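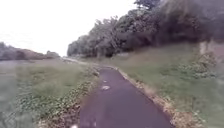

4.2 Where the path ends and the verge begins

We had supposed, when we first sat down with the survey sheets, that the width of a walking path would be the easiest thing in the world to write down, and it is only fair to the people who did the walking to say how wrong we were. Over 11 sections of the Plirkside route our walkers made 751 edge records, and a good many of those came back with a note squeezed into the margin asking, quite reasonably, which edge was meant.

The paved stretch shown in Figure 1 is a fair place to begin. A person standing there would have no trouble saying that it is asphalt and that it is narrow. The left side is harder. Low, leafy ground cover has come over the asphalt in several spots, and one reader of the sheet may measure to the leaves while another lifts them with a boot and measures to the asphalt underneath. On the right a strip of dead leaves and twigs follows the line of the path down from the bend, getting a little wider as it nears the foot of the slope, and in places it seems to rest against a low raised edge. We settled on calling this a "soft edge, littered," one of the five edge types in our key, and we recorded two widths wherever the type applied: the clear width, which is what a walker would comfortably use, and the built width, found by gently moving the litter aside with the flat of a hand rake.

Wubit Derese, who drew up the first version of the key, wanted three types and no more. Her thinking was that a sheet should be usable at seven in the morning by somebody in gloves, and we have a good deal of sympathy with that. The two further types came in after the trial walk at Reltwood, where unpaved ground kept getting filed under "soft edge" for want of anywhere better to put it, and where the averages for the whole section were pulled about in a way that helped no one.

Journal home Contents Authors Figures References Download

Unpaved ground asks a different question of the walker. On the dirt and gravel track (Figure 2) there is no built width to find at all, and the clear width has to be judged from the surface. We asked walkers to look first for the packed strip down the middle, where the earth is darker and smoother, and then to work outward on each side until they met loose material. Pale stones and rubble make a ragged border on the left, and more of the same is scattered to the right, so that what looked on our base map like one tidy line became, on the sheets, a broad band with two uncertain sides.

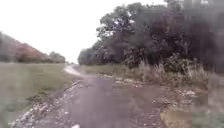

Low spots were a further trouble, and one we discussed at more length than we care to admit. Standing water at the side of a track takes away usable width for as long as it lies there, and a walker who steps around it adds, footfall by footfall, to the wear on the opposite side. Sibusiso Shabalala argued that water should be left off the width sheet and kept with the drainage notes, as was done in the older Devis survey. The rest of us felt that a person out with a stroller doesn't divide the path up in that way - they simply see how much of it is left to them. In the end we kept both, entering the width with the water counted as lost and adding a tick in the drainage column, so that either reading can be recovered later.

Of the 92 sheets checked by a second walker, most of the disagreements had to do with litter and loose stone, and very few with paving. This agrees with the pattern described by Wouters, whose walkers were also asked to estimate widths by pacing. We would suggest, to anyone kind enough to take up the key, that the two-width rule be explained out on the path with the rake in hand, and that the sheet itself carry a small drawing for each edge type. Ours did not have the drawings until July, by which time the paved sections had all been walked once and we had to ask people, a little sheepishly, to go back.

We turn next to the surface scores, which were taken on the same walks and with the same sheets.

This site uses cookies to remember your reading preferences. Accept Decline Cookie settings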